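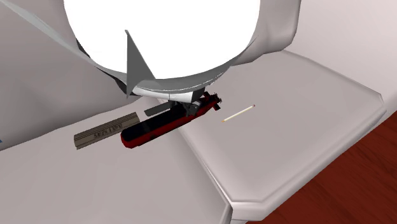 Render, close in. Red-and-black object under the gripper.

September – dye shed notebook, Prillasley

Madder vat, second attempt on the Okton fleece. The first lot came out brick brown and I put that down to heat. Kept this one lower and used rainwater from the north butt instead of the tap.

Fleece scoured yesterday afternoon, two changes of water, still a bit greasy at the tips. Mordanted overnight in alum and left to drain in the colander. Did not rinse. The Ashby notes say rinse, the older sheet pinned by the door says don't, and the last good red we had was unrinsed.

Madder was the chopped root from the Drullis sack, soaked since breakfast. The sack is nearly done. What is left at the bottom is mostly dust and wants putting through muslin or it sticks in the locks and never shakes out.

Vat log
10.20 – root in, cold start, gas on lowest.
11.05 – lukewarm, liquor orange. Fleece in, pushed under with the stick.
12.00 – hand-hot. Colour taking at the cut ends first, as usual.
12.50 – crept up too far while I was at the post. Gas off, lid off.
13.30 – back on low. Proper red in the thicker locks, tips still salmon.
15.00 – gas off for good. Left to cool in the pot.

Thermometer is reading high again. Checked it in boiling water from the kettle and it was 2 degrees over. I have written that on the tape round the handle. Subtract it.

Sample locks pulled at each stage and tied to card 14. The one from 13.30 is the nearest to what Okton asked for. The last one is deeper but has a brown edge to it in daylight – under the strip light you would not see it. Always take the cards outside before deciding.

Chalk: added a level teaspoon at 13.30. Rainwater is soft and madder likes some lime. I would put it in at the start next time and see if the tips catch up.

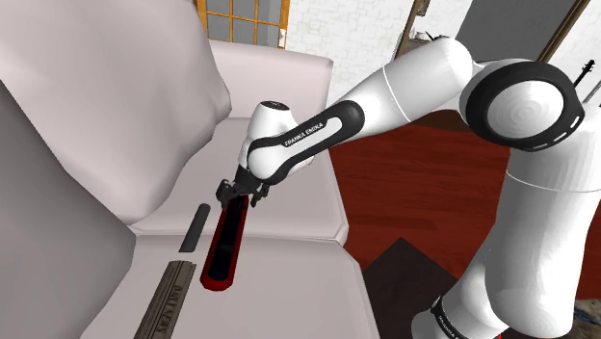
To do
Weigh the fleece once dry and put the figure in the order book under 2968.
Muslin bags for the madder dust, the old ones have gone at the seams.
Ask Drullis whether the new root is the same crop. If it is not, run a small test before touching the rest of the Okton wool.
Second butt needs its lid back on, full of leaves.
Keep the exhaust liquor. There is enough left in it for a peach on the Ashby skeins.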